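About Momilton

Home / Services / Pack Sheets / About Us / Contact

Momilton is a packing and carton-fitting company. We work with small makers of cleaning products, bath products and other household goods sold in plastic bottles and tubs. A customer sends us the product and the carton they want to use, or asks us to find a carton, and we work out how the one should go in the other. For short runs we also do the packing.

The company was started by Hartmut Ackermann and Torben Seidel. Hartmut had worked in carton cutting for most of his career, and Torben had run the packing side of a soap business. Their first jobs were for friends in the trade who had good products and boxes that didn't fit them. The bottles arrived scuffed, or the flaps bulged, or the box was so much bigger than the bottle that shipping cost more than it should have. Those are still the most common reasons people call us.

We are based in Turkton and have 2 sites. The work tables and the office are at the first. The second is storage, where cartons lie flat on shelving until a run is booked. We also have a regular supplier in Kurtuluş who cuts sample cartons for us. Samples from there normally take longer than local ones, and we will say so when we give you a date.

What we do

Most of our work is fitting. We start with the bottle, tub or other container and measure it at its widest point, at the shoulder and over the cap. Caps cause more trouble than people expect. A bottle may be well inside the carton up to the shoulder and still be too tall with the cap on, and a drawing from the bottle supplier often leaves the cap out. Please send the cap you intend to use, even if the color isn't final.

Next we put the product into the carton and take it out again, several times. We look at how the flaps behave, whether the product leans, and whether there is room for fingers. Then we decide whether it needs a divider, a base pad or a smaller carton. Bottles are tried upright first. Tubs and rounded shapes are tried both upright and on their side.
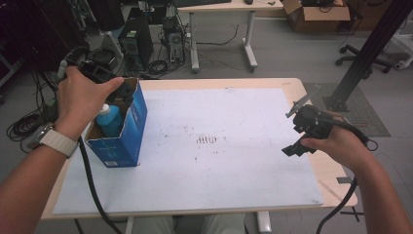
A turquoise bottle with a white cap in an open blue carton. The table under it is covered with paper.

The paper on the tables is changed when it tears or gets too marked to work on. We don't use cloth or foam under cartons. Cartons slide differently on those surfaces, and most of our customers pack on a plain hard table at home or in a small unit.

Pack sheets

Every finished fitting gets a pack sheet. It gives the carton, the container, the way up, any insert, and the order of the steps. It is written so that someone who has never packed the product can follow it. The sheet belongs to the customer, and you can use it with another packing company or with your own staff.

The archive held 2169 pack sheets at the last check, including old versions that have been replaced. If you have lost yours, send us the product name and we can usually find it. Sheets from our first year are on paper and take a little longer.

Hellia inserts

Hellia is our own range of cardboard inserts and dividers. It began as a single curved divider that Hartmut cut for a bath oil customer. Hellia inserts are supplied flat and folded by hand. They come in 2 depths, and we can trim either one for an odd-sized carton. There is no minimum order for inserts if you are already a fitting customer.

We also try product shapes that don't stand flat, such as domed caps and rounded tops. These can mark easily along the sides, so the opening has to be generous enough for the product to go in without rubbing. Where a customer wants a snug fit for looks, we explain what that is likely to mean for the finish and leave the choice to them.

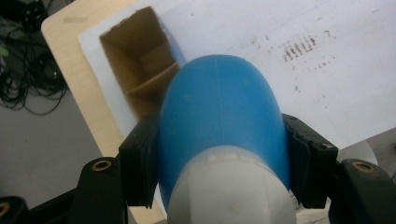 Blue and pale gray-white plastic with a ridged collar. Behind it is an opening with brown cardboard inside.

Rough openings are normal at the trial stage. We cut by hand first, adjust, and order a clean die-cut sample once the size is settled. Customers who visit sometimes worry when they see ragged edges. The final sample is the one to judge, and we ask for written approval of it before a run goes ahead.

Short runs

We pack short runs at the first site. A short run for us is a few cartons of stock up to whatever will fit on the tables and clear in a week. For anything larger we can recommend a contract packer and send the pack sheet along with the goods. We take no fee for recommending one.

We do not fill bottles, print labels or handle food. We can apply a label you supply, as long as it is on a roll.

Who we work for

We have worked with over 100 makers since we opened. Many have one or two products and come back when they add another. Others send a full range at once and want every carton to line up on a shelf. Both are fine. We quote by the fitting, so a range of similar bottles in one carton size costs less than the same number of different shapes.

The busiest month is September, when gift sets come in. If you need a gift set fitted for the holidays, book your place before then. Late sets can be fitted but we may not be able to pack them.

Sending samples

Send at least three of each container, filled or weighted with water, with caps on. Send cartons flat. Put your name and the product name on the outside of the parcel and a phone number inside. Torben handles new inquiries and Hartmut handles cartons and inserts. Visits to the work tables are by appointment, and parking is at the rear of the building.

Page updated 2020-05-27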